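Home | Topics | Ask | Unanswered | Sign in
Print this page | E-mail this page

How do I get limescale haze off a shower screen?

We moved into a rental in July and the glass shower screen has a cloudy look that won't budge. I've used dish soap, then a whole bottle of Condent spray (the blue cap one), and it looks great wet and awful again once it dries. Our water is really hard here. I don't want to scratch anything because the deposit was huge! Any ideas?
posted by tradar_mom, 28 September 2026
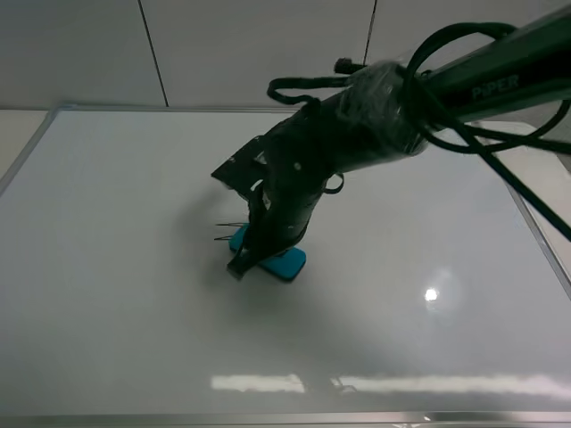
Cleaning & Laundry

Annick Delaunay
Oh, I fought this for two years in my old place! Plain white vinegar, warmed up a little, on paper towels. Press the towels flat on the glass so they stick, leave them half an hour, then wipe with a soft sponge and rinse like crazy. The bottom third is always the worst, so I do that part twice. Skip the green scouring pads, please, I ruined a door that way.

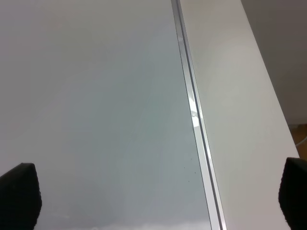

Hard water haze is just minerals, so soap can't do much with it, and you need something a bit acidic. What people forget is the metal trim. If your screen has a narrow silvery strip running down the side of the panel like the one here, keep the vinegar off it or rinse it right away, because aluminum can go dull and spotty. I run a line of painter's tape down mine first (takes a minute) and get into the corner with an old toothbrush and plain water. Then, in order:

1. Open a window and take the bath mat out.

2. Vinegar towels on, wait, towels off, rinse.

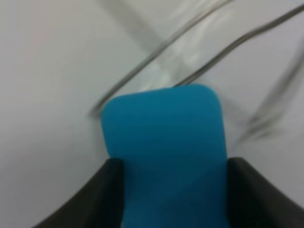

3. Squeegee top to bottom and dry the edges with a cotton cloth. I got my squeegee from Lò, the housewares place, and it's held up fine.

If it's still cloudy after 24 hours, do it over. Mine took three rounds.

ilteck2510
just use lemon. or ask the landlord, might be etched and then its not on you anyway 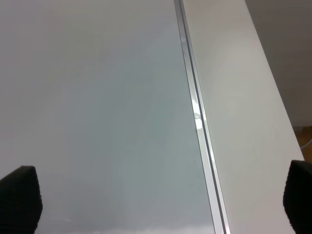
How often should I wipe the glass down after that?

After every shower, if you can stand it. A quick squeegee keeps the minerals from drying on, and a vinegar rinse every couple of weeks handles whatever's left. I keep mine hanging on the faucet so I don't have an excuse!

9 people found this page helpful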